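Ticket 2585
Subject: Drawer dishwasher leaves grit on plates, rack sticks when pulled out
Opened by: Yayra Ackah
Site: Wender, kitchen counter unit
Status: Waiting on part
Opened: November 2023

Problem as reported

Large plates come out with a gritty film along the lower rim. Bowls and glasses are fine. The rack also catches when you pull it, a little past halfway, and you have to lift the front to get it the rest of the way. Error 223 came up once at the end of a cycle and cleared when the power was switched off and on.

Already tried: rinse aid topped up, different detergent (Ferkus tablets instead of powder), hot tap run before starting. No change.

Reply from Todor Stojanovska

Please tell me which program you use.

Reply from Yayra Ackah

Program is Daily. Sink and dishwasher are along the same white counter. 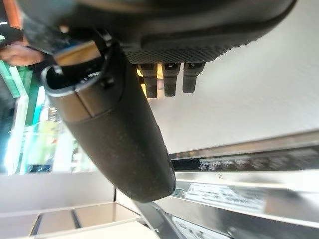
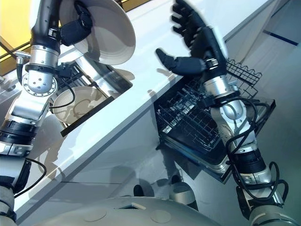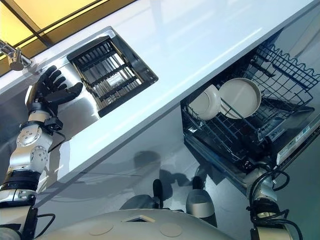
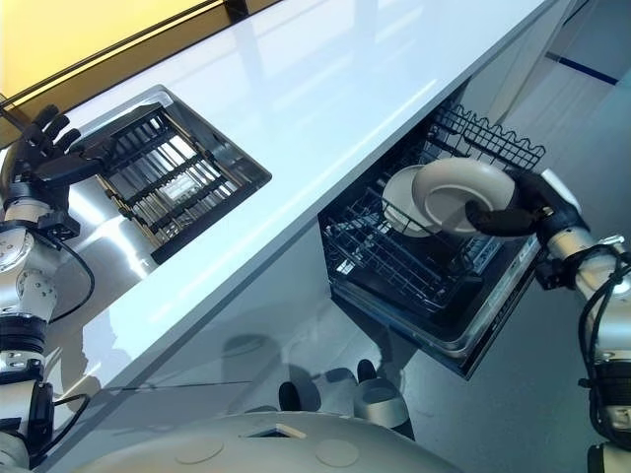

The film is always on the part of the plate that sits down in the wires. I ran the same load again with the plates moved to the other end and got the same result.

Reply from Todor Stojanovska

Thanks. On the 223, that code on the Emau is a slow drain. It fits with the grit — dirty water sits in the bottom and the last rinse stirs it up. Do these in order:

1. Take the filter out and wash it under the tap with a soft brush.
2. Check the drain hose behind the cabinet for a kink.
3. Leave an empty slot between large plates.
4. Run Intensive with nothing in it, then a normal load.

For the sticking, look at the left runner with the rack out. The end cap works loose on these.

Reply from Yayra Ackah

Filter was bad, over half of it was clogged. Hose had a bend where it passes the sink trap, straightened it and tied it up. Ran Intensive empty, then three normal loads. No code. Plates clean on all of them.

Rack still catches. The end cap on the left runner is cracked — I pushed it back on but it won't stay.

Reply from Todor Stojanovska

Cap ordered from Radulović, pack of 4. Delivery is early December. Keep lifting the front until then and don't force it. Leaving this open for the runner only.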